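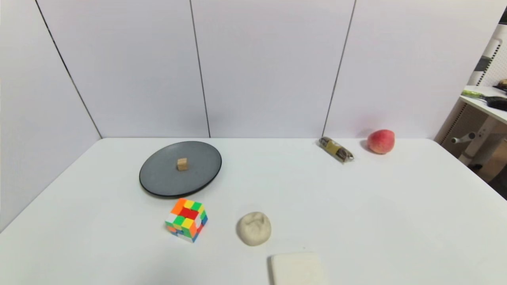 Yvette Friesen在座谈会上提出,老磨坊开放日如果只让来访者看石磨转动,看完便走,那么从收粮、清理、烘干到留样的大半工序,公众仍然一无所知。她建议接待方今后把粮食入库前的部分放在参观的前半程,并且允许来访者在收粮口多停留一段时间。这一意见在当天的讨论中得到较多回应,也成为我会此次赴Drerkthorpe考察报告的一条主线。

5月,我会组织部分会员及合作单位人员前往Drerkthorpe,参加Fekum燕麦磨坊的年度开放日,并顺道考察了Ilow河谷的储粮仓库与Vachon烘焙作坊。现将考察情况整理如下,供未能成行的会员参阅,亦供秋季交流会讨论时使用。

一、行程与接待

考察组于上午八时从Drerkthorpe火车站集合出发,沿Ilow河东岸步行至磨坊。沿途道路平整,近磨坊一段为碎石路,雨后略有积水,年长会员行走时需稍加留意。磨坊方面在正门内侧设有登记处,来访者领取一张折页和一枚布质胸牌,随后按批次进入。折页正面为厂区平面图,背面为工序说明,文字简明,唯独没有标出卫生间和饮水处的位置,现场有多位来访者就此询问工作人员。

每批来访者配一名讲解员。本组的讲解员在磨坊从事碾制工作多年,讲解时较少使用书面稿,遇到会员提问即停下作答,因此本组的行进速度慢于前后两批。接待方对此并未催促,后一批来访者由工作人员引导,先行参观仓库一侧,再折返进入主楼。这种处理方式比较灵活,值得我会在组织类似活动时参考。

二、磨坊沿革

Fekum磨坊建于1921年,初期以水力驱动,专事加工Ilow河谷所产的燕麦与大麦。主楼为砖木结构,共三层,底层安放传动轴与齿轮,二层为石磨与筛分设备,三层为进料斗及粮食暂存间。据讲解员介绍,建厂之初,上下游农户均以马车送粮,院内至今保留着当年的拴马石和一段铺石坡道。坡道石面磨损明显,靠墙一侧留有两道较深的车辙。

其后河道改直,水量不再稳定,磨坊改用电力驱动,水轮停用,但引水渠和闸门得以保留。目前每逢开放日,磨坊会在水量许可的情况下开闸,让水轮空转片刻。考察组到达时恰逢开闸,水轮启动较慢,轴承处有明显的低沉响声,底层地面可以感到震动。讲解员说明,木质轮叶每隔数年须更换一批,所用木料要在荫凉处自然存放,不能急于上机。

会员中有人问及,既然已经使用电力,为何仍投入人力维护水轮。接待方的答复较为务实:水轮及引水渠是当地登记的历史构筑物,长期不转动反而更容易损坏;同时,开放日的来访者多半是为水轮而来,门票收入可以抵充一部分维修费用。

三、收粮与清理

收粮口位于主楼北侧,上方有一座木构雨棚。送来的燕麦先取样,再过秤,然后倒入地坑,由斗式提升机送至三层。取样使用一种长柄套管,从麻袋或车厢的不同深度分别抽取,混合后装入纸袋,写明农户名称、地块和收割批次。样品的一部分当场检验含水量,另一部分送留样间保存。

检验员向考察组演示了手工判断的办法:取一小把燕麦置于掌中,先看颜色和杂质,再以指甲掐开麦粒,观察断面是否干爽,最后凑近闻味。仪器检测的结果自然更为准确,但检验员认为手工判断仍有用处,特别是对霉味和异味的辨别,仪器未必能够及时反映。考察组成员随后依次试做,多数人能够分辨出受潮的样品,对于轻微陈化的样品则意见不一。

清理环节包括去石、去杂和按粒径分级。磨坊现用的分级筛为更新后的设备,筛网可以抽换,旧筛则陈列在走廊一侧。旧筛的框架以榫接方式拼合,未用铁钉,讲解员特别说明,这是为了避免铁钉脱落后混入粮食。走廊内光线偏暗,陈列的标签字号又小,部分会员反映阅读困难,我会已将这一意见转告接待方。

清理下来的麦壳和碎粒并不废弃。麦壳由附近农户收去垫圈,碎粒则作为饲料出售。讲解员提到,早年麦壳曾大量用于填充枕头和床垫,当地老人家中至今还有人使用。

四、烘干与碾制

燕麦在脱壳之前须经烘干。Fekum磨坊的烘干间自建厂起沿用同一位置,地面铺设穿孔铁板,热风自下方送入,工人用长柄木锹定时翻动。现有的温度记录由仪表自动完成,但值班工人仍保留手写的翻动记录,一班一页,装订成册。考察组翻阅了其中一册,所记内容除时间外,还有天气、风向以及个别批次的气味,例如“微焦,可用”“青气未退,再翻一遍”等。此类记录对于了解地方粮食加工的经验积累很有价值,建议有条件的会员单位在整理本地档案时,对同类材料予以留意。

烘干的程度直接影响成品风味。讲解员介绍,烘干偏轻,燕麦片煮后色浅而味淡;烘干偏重,则有坚果香气,但麦粒易碎,出片率下降。磨坊目前按用途分为两种做法,供家庭煮粥的烘得稍重,供烘焙作坊使用的烘得稍轻,以便作坊在烤制时另行掌握火候。

碾制部分安排在二层参观。石磨两副,一副用于日常生产,一副仅在开放日演示。石磨表面的沟槽须定期重新凿刻,凿刻工具陈列在窗边,来访者可以在工作人员看护下试凿一块废石。试凿的声响较大,与讲解同时进行时,后排的人很难听清内容。考察组建议接待方将试凿安排到院内雨棚之下,接待方表示会在下一年度的布置中考虑。

楼层之间的木梯较陡,扶手仅设一侧。接待方在梯口安排了专人,要求上下分开通行,秩序良好。行动不便的来访者可在底层观看二层的实时影像,音质尚可,画面略有延迟。

五、留样与品尝

留样间设在主楼西端,原为账房,四壁做有通高木架。每批粮食的样品装入玻璃瓶,以软木塞封口,标签统一朝外。磨坊目前保存的样品共1000份,按收割年份排列,年代较早的一部分已经褪色,但麦粒形态仍然完整。留样的主要用途是处理质量争议,其次供品种研究使用。负责人坦言,近年来因争议而调取样品的情形已经很少,研究人员前来查阅的次数反而有所增加。

会员在留样间停留的时间最长。有会员关注样品登记簿的格式,就地块名称的写法与负责人作了较细致的交流。Ilow河谷的地块名多取自旧时的户主、树木或水井,同一地块在不同年代写法不一,负责人正在编制一份对照表,目前已完成河东部分,河西部分尚需向各农户逐一核实。我会愿意在方言写法的考订上提供协助,双方已就联络方式作了约定。

品尝活动在院内长屋举行,供应热燕麦粥、燕麦饼和一种以大麦茶调制的饮料。燕麦粥分为前述两种烘干程度,由来访者自行比较。就考察组的体会而言,两者在趁热食用时差别明显,放凉之后差别减小。配粥的有蜂蜜、酸奶油和盐,当地人习惯只放盐。燕麦饼质地偏硬,讲解员建议蘸汤食用。
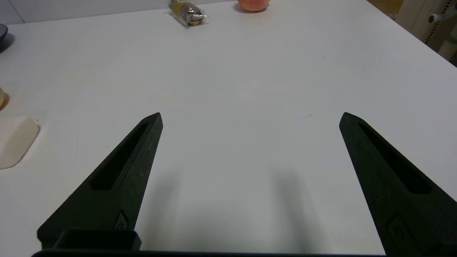 长屋一侧另设有农户摊位,出售燕麦、豆类、蜂蜜和手工编织的粮袋。各摊位由磨坊统一编号,价格由农户自定。考察组与其中几户作了交谈。农户普遍认为,开放日带来的直接销售额有限,较为重要的是可以借此认识固定的买主,有的家庭主顾即由此而来,此后每年收割前便来信预订。也有农户提出,摊位设在参观路线末端,来访者到此时已较疲乏,若能移至入口附近,情况或有改善。

六、Ilow河谷储粮仓库

午后一时,考察组由磨坊前往Ilow河谷仓库,路程较短,步行可达。仓库为河谷农户共同使用,由各户推举的人员轮流值守。建筑为架空木仓,底部以石墩支承,石墩上部覆以外凸的扁石,用以防鼠。仓内分为64格,每格对应一户或数户,格门上以油漆写有户名,有几处户名已经数次涂改,底下的旧字仍隐约可辨。

值守人员介绍了仓库的使用规约。入仓粮食的含水量须符合规定,超标者须退回晾晒;各格钥匙由农户自行保管,备用钥匙封存于值守室;每年夏季清仓一次,清扫后以石灰水刷壁。规约文本最初为手写,张贴于门内,其后的修订均以附页形式粘在原件下方,未作重新誊抄。考察组认为,这种逐次附页的方式虽不美观,却完整保留了规约变化的过程,对研究乡村共用设施的管理颇有帮助。

仓库目前面临的主要问题是屋面。原有木瓦有部分翘曲,雨季时北侧数格有渗水现象,相关农户已暂将粮食移至他处。维修费用按格分摊,但有些格位长期空置,所属家庭早已迁出河谷,费用由谁承担,各户意见尚未统一。值守人员希望了解其他地区的做法。考察组就所知情况作了介绍,一种办法是将长期空置的格位收回共用,另一种办法是允许空置户以出工代替出资。两种办法各有前提,能否适用于Ilow河谷,需由各户自行商议。

七、Vachon烘焙作坊

Vachon作坊位于Drerkthorpe镇中心,临街为售卖间,后院为烤房。作坊使用Fekum磨坊供应的轻烘燕麦,主要产品为燕麦面包、燕麦薄饼和供徒步者携带的燕麦条。烤房面积不大,考察组只能分为前后两组进入。作坊主人演示了面团的调制过程,燕麦须提前一夜浸泡,浸泡用水的多少视当季燕麦的吸水情况而定,并无固定比例,全凭手感调整。

会员就纯燕麦面团不易成形的问题提出询问。主人答复,作坊的燕麦面包均掺入一部分小麦粉,掺入的比例对外公开,写在售卖间的黑板上。曾有顾客要求制作不含小麦的面包,作坊试制多次,成品过于松散,最后以厚饼的形式供应,食用时不必切片。燕麦条则以蜂蜜和煮稠的苹果泥黏合,烘烤温度较低,时间较长。主人提到,此类产品在夏季销路最好,入冬后则基本停产。

作坊与磨坊之间的供货关系已延续两代。双方没有订立长期合同,每年收割之后,由磨坊送来新粮样品,作坊试烤后再定数量。考察组询问这种做法是否会给双方带来不便,主人认为每年试烤本来就不可省去,新粮的性质年年有异,事先定死数量反而容易产生纠葛。

八、座谈意见

返程前,考察组与接待方在磨坊长屋举行了座谈。除前述关于参观顺序的建议外,与会人员还就以下问题交换了意见。

关于讲解,多数会员赞成由一线工人担任讲解员,同时建议为其准备简要提纲,以免各批来访者所得内容相差过大。接待方对此有所保留,认为提纲一旦写定,讲解容易流于背诵。双方商定先就工序名称和年代两项统一说法,其余部分仍由讲解员自行掌握。

关于档案,会员建议对烘干间的手写记录册尽早进行复制。现有册页存放于烘干间隔壁的木柜中,环境干燥,但温度变化较大,部分早期册页的装订线已经松脱。接待方同意将最早的几册先行移至留样间,复制工作待人手安排妥当后开始。

关于少年来访者,接待方介绍,当地学校每年组织学生前来,以往多安排在收割之后,近年改在春季,主要是考虑收粮期间车辆往来频繁。会员认为,春季固然较为安全,但学生因此看不到收粮的实际过程,可考虑在收粮期间另设一个小规模的参观时段,人数从严控制,由教师全程陪同。

九、后续事项

我会拟在秋季交流会上安排一场专题讨论,题目暂定为“地方粮食加工的记录与留样”,并邀请Fekum磨坊派员参加。会员如藏有与本题有关的账册、标签、旧式量具或口述材料,可于会前与秘书处联系。实物不便携带的,可提交清单和尺寸说明。

考察组带回的折页、工序图和Ilow河谷仓库规约抄件,已存入资料室,会员可在开放时间内查阅,抄件暂不外借。磨坊赠送的两份燕麦样品亦存于资料室,其中一份为轻烘,一份为重烘,密封保存,请勿自行开启。

下一年度的Fekum磨坊开放日仍定于5月举行。拟参加者请提前报名,并备防滑鞋履。

分类:会务动态 / 考察与交流 / 乡土工艺
分享 3 评论 0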